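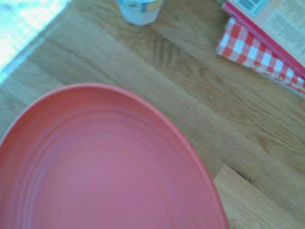
Changes to the Saturday Supper Schedule

Readers of this blog will be aware that the supper evenings held at my home in Bikau have followed the same arrangement for several years. Guests have been asked to arrive at six, dinner has been served at half past, and each household has contributed one dish. Following a review of the past season, I have decided to revise that arrangement. The new terms apply from 3rd May.

The main change concerns cost. Until now I have paid for the principal dish myself and asked for nothing in return beyond the contributed dishes. My household accounts for the last season show a total of $1167 spent on supper evenings, of which $303 went to meat and fish alone. I do not regret the expense, but I am not able to repeat it. The principal dish will from now on be made from vegetables, beans or eggs on most evenings, with meat served once a month. The budget for a single evening will be set at $80, and I intend to keep to it.

A number of regular guests have asked whether they may contribute money. I have considered the question carefully and the answer remains no. A supper that carries a charge becomes a different kind of event, and I have attended enough of those at the hotel in Irnemo to know that I do not wish to host one. Guests who would like to give more are welcome to bring bread, fruit or coffee. Bread in particular has been in short supply at every evening since the bakery on the Ulter road reduced its hours.

The second change concerns contributed dishes. In past seasons there was no coordination, and the results were uneven. One evening in August produced five potato salads and no dessert of any kind. Guests are now requested to state by Thursday what they plan to bring. I will reply only if there is a conflict. Silence should be taken as approval.

Labels are also requested for any dish containing nuts, shellfish or sesame. A slip of paper is sufficient. I would ask that labels not be attached to the serving spoon, as has happened, because the spoon then travels to the wrong bowl.

On the subject of leftovers, the present custom is that each household takes home what it brought. This is tidy in principle. In practice the good dishes are finished and the owners of the others carry them home in poor spirits. I propose that everything remaining at nine be placed on the kitchen counter and shared out among whoever is still present. Those with an early start the next day may send a container with a neighbor.

Containers deserve a paragraph of their own. I am currently holding a considerable number of lids, several glass dishes, and one very good enameled pot that has been here since before the winter. Please collect them. Any item still unclaimed at the end of August will be put into general use in my kitchen — the pot has, I admit, entered general use already.

The Chuensuk recipe has been requested more often than any other, so I will record the short version here. It is a bean stew named for the street where I first ate it. Soak 200 grams of dried white beans overnight. Cook them gently with an onion, two bay leaves and a piece of fresh ginger until they are tender. In a separate pan, fry garlic, chopped tomatoes and a spoonful of chili paste until the oil separates, then combine the two and simmer for a further half hour. Salt goes in at the end. Lime juice is added at the table, and guests differ strongly on the quantity. The stew is better on the second day, and when I have the time I make it on Friday.

The house can seat up to 14 if the bench is brought in from the porch. I would prefer fewer. Conversation at one table is possible with eight or nine people, and beyond that it divides into two, with those in the middle unable to follow either. Households planning to bring visitors are asked to mention it when they write about their dish.

Starting time remains six. Dinner will now be served at seven, in recognition of the fact that it always was. Parking on the grass is permitted in dry weather only, and the side gate should be kept closed on account of the neighbor's hens.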